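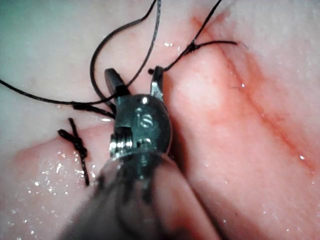 Ticket 1812: Wrist camera clips from the suturing station getting thrown out at import

Status: Open, waiting on one more batch
Opened: 12/05/2024
Project: Clamora (suturing examples)
Tools: Deser recorder, Fullar labeling page

What's going wrong

Hi all, me again! I'm recording the knot tying runs for Clamora and the importer keeps rejecting them. I did 123 runs with the new settings and 19 of them came back marked "tool not found". I opened every one of those in the player and the tool is right there, big as life, with the jaws open and thread all over the place. So the recordings look fine to me and something later on is being picky.

The still at the top of the ticket is the kind of moment it chokes on. The tip of the slimmer jaw is touching the black thread, there's a loop up to the left and a tied knot on either side of the instrument. For us that's gold, it's exactly the bit we want the model to learn from. The shaft is really close and blurry though, and I've started to wonder if that's the trouble.

What I tried

1. Restarted the recorder and sent the same files again. Same 19 rejected, so at least it's consistent.

2. Turned off the "skip blurry" check in Deser. That got 11 of them through (yay!) but it also let in a bunch of junk from when I was moving between stitches, so I turned it back on.

3. Compared the time stamps on the video and the arm positions. They match. I was sure this would be it, because we had that whole mess in September with the clock drifting, but nope.

4. Labeled one rejected clip by hand in Fullar. I marked the jaws, the thread and the knots, and left the shaft alone. It went in on the first try.

5. Labeled the same clip again with the shaft included in the tool outline. Rejected! Did it twice more to be sure, and got the same answer both times.

Where I think we are

My guess is that the blur score gets worked out over the whole tool outline, so when the shaft fills up the bottom middle it drags the score down, even when the jaws are nice and sharp. Could somebody on the importer side check that? If I'm right, scoring just the jaws and the wrist would do it.

Update

Got a test build that only scores the jaws and wrist. Ran all 19 through it and 18 went in. The last one (run 438) has a real gap in the video, so I've deleted it and I'll record it over. Please leave the ticket open until I've put a full batch through, and don't touch the old labels yet, I still need them to compare.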